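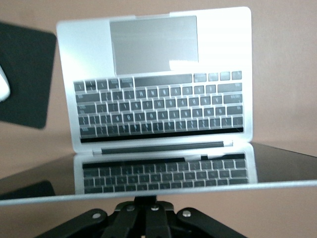 Figure 2. Open laptop on a glass top, from the gripper side.

Section 7. Before you order: planning and budget

Read this section before you sign a quote for a Prillia bench kit. The sales sheet gives one price. Your bill will have more lines on it than that.

7.1 Work out what you need

1. Write down the jobs you want done, using the objects from your own desk. "Tidying" is not a job. "Put the stapler in the tray" is.
2. Strike out any job a person does in under a minute and only does once a week.
3. Mark every job that involves shiny or see-through things. Glass, bare metal and switched-off screens throw back glare and reflections, and the brochure tests were done on matt card.
4. Ask Bereck for a trial with your marked objects. If they offer a video in its place, ask again.

Note: Two arms cost more than twice one arm once you add mounts, cabling and set-up time. Buy the second only if a job on your list needs it.
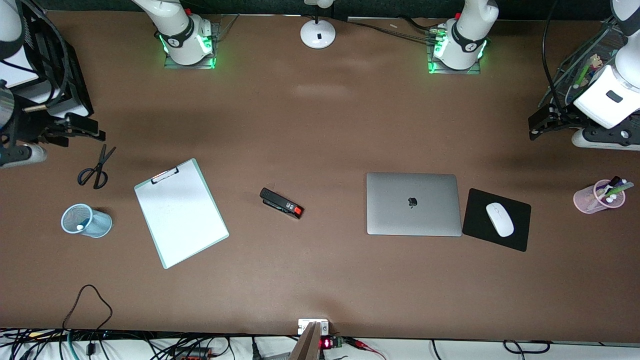
Allow table space for the bases as well as for the work. Buyers tend to measure the reach and forget that mounting plates, a lamp and a run of cable all take their share of the back edge.

7.2 Fill in the budget

1. Enter the quoted price of the kit.
2. Add spare gripper fingers. The Ollden set is 219 pounds and is not in the standard box, whatever the front page suggests.
3. Add staff time. We allow 67 hours before the first useful run. The supplier's figure is lower and assumes that nothing goes wrong.
4. Add pens, cups, scissors and clipboards to practise on. Do not practise on a laptop you still need.
5. Leave the "savings" line blank until you have run your own jobs for a month.

Caution: The Thân service plan renews by itself. Check the end date before you pay, and get any promise about call-out times in writing.

Caution: Keep loose cables clear of the arms' path. Damage from a snagged lead is not covered.

Prices checked June 2024. For delivery and unpacking, go to Section 8.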